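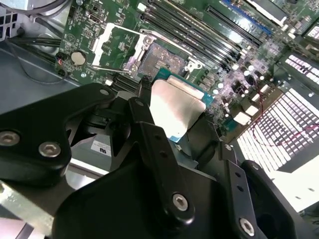 Bringing a processor to its socket. Teaching hall, Rosthorpe open day.

I had been looking forward to the Rosthorpe open day since the invitation went up in August, and I took the early train to Brindport so I could be in line when the doors opened at nine. The main building has the usual things (a lobby with old machines behind glass, a talk, very good pastries), but I skipped most of that and went straight to the teaching hall, where people show robot arms how to work on the inside of a desktop computer.

If you have ever built a PC, you know the moment with the processor. You line it up, you hold your breath, and you let it settle into the socket without dragging it across those tiny gold pins. Now picture doing that through a pair of black metal fingers, with your own hands somewhere else entirely! I watched on a monitor from behind a rope and caught myself leaning to one side, as if that would help.

The project is called Citetti, and the idea is simple enough to explain to a ten-year-old, several of whom were pressed up against the rope next to me. An operator holds a pair of handles and the arms copy what the handles do. Everything gets recorded: the joint positions, the views from the cameras, how far the fingers are open. Do a task enough times and there is something for the learning software to chew on. Citetti asks for 128 good runs of a step before they try training on it, and the run sheet taped up by the door had plenty of crossed-out lines, which I found very reassuring.
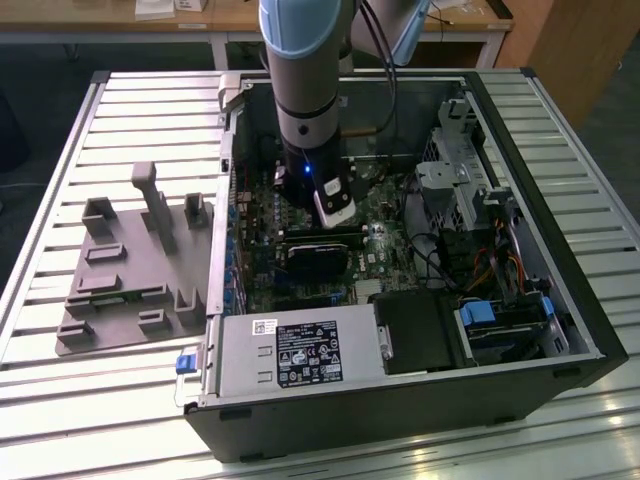 Tô told us that the slow runs are often the most useful ones, and that new operators spend their first week trying to go too fast. The hands know what a snug connector feels like, Tô said, but the handles don't pass that on, so you have to learn to read it with your eyes and wait half a second longer than feels natural.

That half second came up again and again during the morning. A man behind me asked whether waiting wouldn't teach the robot to dawdle. Good question, and the answer took a while. Short pauses can be trimmed afterward, but a shove in the wrong direction stays in the recording, and if there are enough shoves in there the machine will learn to shove.

The other half of the hall is for teaching by hand, where you take hold of a practice arm and move it yourself. They let visitors try this one, and oh, I was glad I waited! The arm goes light when you press a button at the wrist, and then you walk it through the motion, pressing again at each point you want it to remember. My task was picking up a foam block and setting it in a tray. I used 17 points. The girl ahead of me used 4 and hers was smoother, so there you go.

Back at the computer station I asked why they had picked this job. PC work has a bit of everything, I was told: levers, latches, clips, cards that need a straight push, wires that flop about. And the parts are cheap when they come out of retired office machines. Rosthorpe has a storeroom of them, 700 towers at last count, and they go through more sockets than they like to admit.

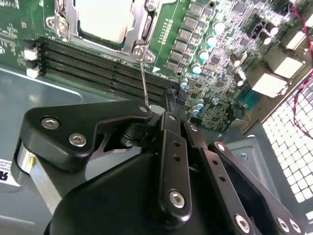
Working close to the socket latch, seen from the gripper.

The latch was my favorite step to hear about. For a person it is one thumb, down and out and up, and you never think of it as three movements. Through the handles you have to think of it that way, at least at first. Later, apparently, it comes back together into one motion, and the operators can tell from a recording who was driving. One of them has a little wiggle before every contact. They have been debating whether to leave it in.

I stayed for the second round after lunch, when the hall was quieter and you could get right up to the rope.

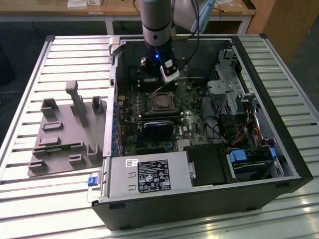

By then I had started to notice how much of the job is looking. The operators check one view, then the other, then the first again, and only then move. From the wide view you can judge where the arm is over the case, and from the wrist view you can judge the last little bit, and neither one is enough by itself. I tried following only the wide view for a few minutes and could not have told you whether the fingers were touching anything.

A few practical notes if you are thinking of going. The shuttle from Brindport station is free and leaves from the side with the bike racks. Get your name down for the practice arm as soon as you arrive, as the list was full by ten. Coats and bags go in the lockers by the lobby, and the lockers want a coin. The talk is repeated at two, with the same slides. Wear shoes you can stand in, and bring the kids, the ones I saw were better at it than we were.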